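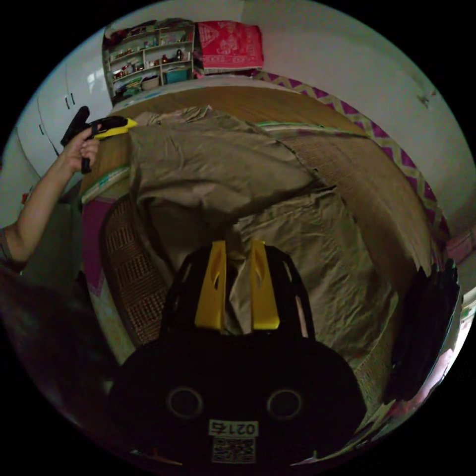 Yellow gripper fingers and a fold of beige fabric.

Home | Local | World | Opinion | Sports | Contact

Unham's consulate is moving to Khalaf Street, and the parking fight is coming with it

By Krisztina Szénási
4th July

So the Arkodo consulate is leaving downtown. The city council voted Tuesday night to let it take over the old savings bank on Khalaf Street, on a lease that runs for 11 years, and if you've ever stood in line for a visa on the third floor of the Fimimley Building (I have, twice, with a stroller) you'll understand why people clapped.

The current office is two rooms and a hallway. The elevator is slow and the waiting area has seats for maybe half the people who need one on a Monday morning. Arkodo has kept an office here since the cannery days, when a lot of families came over for work, and 2,000 of its citizens are now registered in Unham and the towns up the river. They all go through those two rooms for passports, birth papers, and absentee ballots.

The new place has a ramp at the side door, a real lobby, and restrooms on the ground floor! The consul, Fouad Yammine, told the council he'd like to open there in time for the fall ballot, though he wouldn't promise it. "I would rather give you a late date and be early," he said, and then he was asked about parking for forty minutes.

I'm not kidding about the forty minutes. Under the agreement, three spaces out front will be set aside for consular vehicles, around the clock, all year. Khalaf Street doesn't have a lot of spaces to begin with. The owners of the bakery and the shoe repair shop both spoke against it, and both said they had no problem with the consulate itself, they just don't want to lose the curb. One man wanted to know if a diplomat can be made to pay a parking ticket. The city attorney said a ticket can be written and collecting on it is another matter, and that got the biggest laugh of the night.

In the end the council kept the three spaces but moved one of them around the corner, next to the loading zone. The bakery seemed okay with that. The shoe repair shop did not. The vote was unanimous anyway.

The rent came up too, though not for long. The city owns the bank building and has been paying to heat it while it sat there with no tenant, so anything coming in helps. Arkodo will cover the inside work, meaning the wiring, the counters, and the security glass. The city stays responsible for the roof and for the clock over the entrance, which has been stuck at ten past four for as long as I've lived here. I asked whether the clock gets fixed as part of this. It's "under review."

There's also the flag. The building is in the historic district, so anything attached to the front needs a separate permit, and a flagpole counts. Yammine's office applied for one in April and was told the form was out of date, so they filled out the new form, paid the $100 fee again, and are still waiting. The planning office says the second fee will be refunded. A council member offered to walk the paperwork down the hall herself.

What does this mean if you have an appointment coming up? Nothing yet. Keep going to the Fimimley Building until you're told otherwise, third floor, turn left out of the elevator. Appointments already booked will carry over to the new address, and the consulate says it will mail a notice to everyone on its list before it moves. If you've changed apartments lately, now's a good time to tell them (there's a form at the front desk, and they do take walk-ins for that one).

The lease still has to be signed by Arkodo's foreign ministry. The council expects it back before its next meeting, and the parking signs are on the agenda for that one too.

We use cookies to remember your settings and see which stories get read. Accept | Manage choices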